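Larkuvgate Forums > Manipulation > Events and visits

Endatine open day, two-arm demo: notes

ferrule_k
Sep 12, 2018
Went to the open day at the Endatine site. The session I sat through was tabletop clearing with two arms on a black glass top. Host gave the cell budget as 2460 W with both arms and the controller running. Planner is the Carnico stack, stock settings as far as I could get out of them. The items were household stuff: shopping bag full of clothes, cardboard box, spray can, keys.

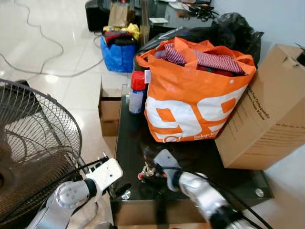
ferrule_k

Glass is the part I wanted to see. It reflects whatever stands on it, and most depth sensors I have used return garbage on a surface like that. The keys are the worst case, thin metal lying flat on a mirror. I asked how they find the surface height and was told it is taught by touch at setup, 2 points per session.

sakalauskas_fan
Two points don't define a plane. Either they assume the table is level or you misheard.

ferrule_k
They assume level. I asked the same thing.

torque_ripple
Then I don't see what the demo shows. With a fixed height and a known table, keys are a 2D problem. We ran the Sakalauskas controller on bare steel sheet that way and it was fine for 3000 cycles. Do it with the table shimmed at one corner and I'll be interested.

oblong
Disagree. The height is the easy half. Segmenting keys from their own reflection is still hard, and the fingertips have to come in very low without loading the glass. What was the force limit?

ferrule_k
50 N on the approach, per the host. I thought that was high for glass. Second shot, with the right gripper pointed at the loose keys and the red-headed one farther left:

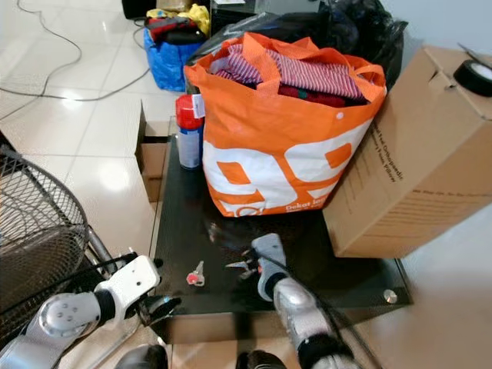

Re: Endatine open day, force limit

oblong
50 N is not an approach limit. It sounds like the protective stop threshold, which would be a separate parameter in Carnico.

ferrule_k
Possible. The handout has one line for force and no label. I'll ask if I go back in November.

torque_ripple
Ask about the shim too.

sakalauskas_fan
And whether the bag was ever a target. Soft handles are a different grasp set entirely.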